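Home Forum > Storage and Records > Paper and Books

Flattening warped paperbacks and softcover workbooks without cracking the spine

Posted by ollar_bindery_fan, August 27, 2020

I have a shelf of softcover workbooks that spent the spring in a damp storage unit. The covers have curled outward and the page blocks have a wave along the bottom edge. No mold that I can find, and no smell. I put two of them under a stack of encyclopedias for a week and they came out flatter, but the curl returned within a day of taking the weight off. Is there a method that holds? I have a small Bergmann dehumidifier and a hygrometer, and the room sits at 70 percent relative humidity most of the time. The covers are coated card, glued spine, no stitching.

3 replies

Posted by flenness_stacks

Your room is the problem. At 70 percent the paper takes on moisture again as soon as you release the pressure. Bring the room down to the 45 to 50 range and leave the books in it, standing upright and loosely supported, for two weeks before you press anything.

After that, press between boards. Cut two pieces of smooth board slightly larger than the cover and put a sheet of unprinted blotting paper between each cover and the first page. Keep the spine outside the boards if it is thicker than the page block, otherwise the load goes onto the glue line and it will split. Change the blotters daily for the first three days, then leave the weight in place for at least two more weeks. Most people stop too early. 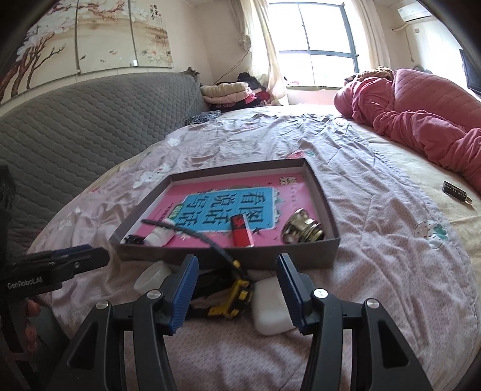
Storage after pressing matters as much as the pressing. Large, thin softcovers should lie flat, because they slump on a shelf and the curl starts again from the bottom corner. A shallow open box is enough, like the one on the quilt with the pink book or printed cover lying flat in it, but keep the cover clear. Small things left on top, such as the little white bottle there, put a point load on coated card, and over a few months that can leave a dent. Bottles of any kind can also leak. If you stack several books in one box, put the largest at the bottom and alternate the spines so the pile stays level.

Do not use an iron. Coated card can blister, and the heat softens the spine adhesive.

Posted by tarnard2485

just put them in the freezer in a zip bag, worked for my cookbooks

Posted by flenness_stacks

Freezing is used to hold soaked books until they can be dried. It does not remove a curl from a book that is already dry to the touch.

Posted by ollar_bindery_fan

Thank you. The dehumidifier is running now and the hygrometer has gone down to 58 so far. One follow-up: the curl on the covers is outward, but the pages wave only along the bottom. Should I treat these separately? I would prefer not to press the covers for a month if the pages need less – or the other way around. I have enough board for four books at a time.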